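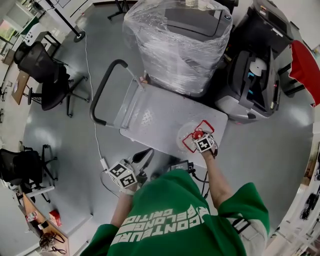 My grandmother kept her sourdough starter in a jar on top of the fridge, under a saucer with a chip in it, and I grew up believing it was a sort of pet. It had moods. It sulked in July and got above itself in the hot weather, and once, after a forty-degree day, it lifted the saucer and made its way down the fridge door while we were all at the beach. I was allowed to feed it if I washed my hands first, and I remember being terribly proud of the responsibility and terribly disappointed by the smell.

I hadn't thought about that jar for years until I moved to Wadine, which is a small town with one good street, a silo, and a bakery that has been going, under one name or another, for longer than anyone can agree on. The present one is called Surneo. It opens at six in the morning and by half past there's a queue out past the hardware shop, tradies mostly, plus a few of us in slippers who like to pretend we're only there for the paper.

What they sell, mainly, is a plain country loaf. There are buns as well (the finger buns are excellent, with proper pink icing and a decent whack of coconut) and on cold mornings there's a beef and pepper pie that I have driven home for. But it's the loaf that gets people talking. The crust is dark, properly dark, the colour of an old saddle, and the inside is springy and a little bit sour and keeps for the best part of a week in a tea towel. I've eaten it fresh with butter, stale with soup, and fried in bacon fat at eleven at night, and I couldn't tell you which I'd pick if you made me.

The flour comes from Telent, a stone mill half an hour up the road in a shed you'd take for a place that fixes tractors. They mill wheat from the farms nearby and they do it slowly, so it doesn't heat up, and what comes out is creamy and speckled and smells like a paddock after rain. I bought a bag on my first visit and made a brick with it. I bought another and made a slightly better brick. Fresh flour drinks a lot more water than the supermarket stuff, and if you follow the recipe on the back of an ordinary packet you'll end up with something you could prop a gate open with.

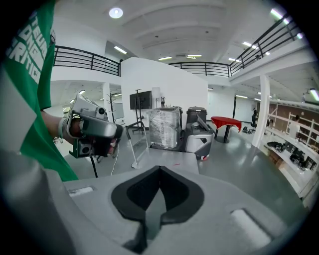 It took me a whole winter to get the hang of it, and I want to tell you what changed, in case you've got your own gateposts cooling on the bench. The first thing was water. I now use far more than feels sensible, and I let the flour and water sit together for an hour before the salt goes anywhere near them. The dough starts out like wet cement and comes back silky, and I still get a small thrill when I lift the cloth. The second was heat. I'd been baking at 200 because I was frightened of my oven, and it wanted to be at 225 with a heavy lidded pot already in there, getting good and hot, for as long as I could stand the power bill.

The third was leaving it alone, and I'm still hopeless at that. A cool kitchen can turn a four-hour rise into a whole day. Mine faces south and gets no sun to speak of, so between May and September I mix after tea, go to bed, and shape the dough in my dressing gown while the kettle boils. Some mornings it's ready and some mornings it has barely stirred, and then I put it near the heater and go and hang out the washing.

There's a weekend coming up that I'd point you towards if you're anywhere near this part of the country. It's called Tô, after the paddock it's held in, and it started 14 years ago as a swap meet for people with too much starter. These days it draws around 3000, which is a good many more than live here, and you can bring a loaf to be baked in one of the wood ovens for a gold coin. There's a tent for rye, a tent for flatbreads, and a long trestle where people put out jars of starter with handwritten labels for anybody to take home. Last time I came away with one that was said to be older than my house. It's on top of my fridge now, under a saucer, and it has already ruined a tea towel.

I took my own loaf along too, the year before, and entered it in the open class, where it came nowhere. The card said good flavour, close crumb, try a longer prove. I've kept the card, it's stuck up beside the oven with a magnet shaped like a pelican.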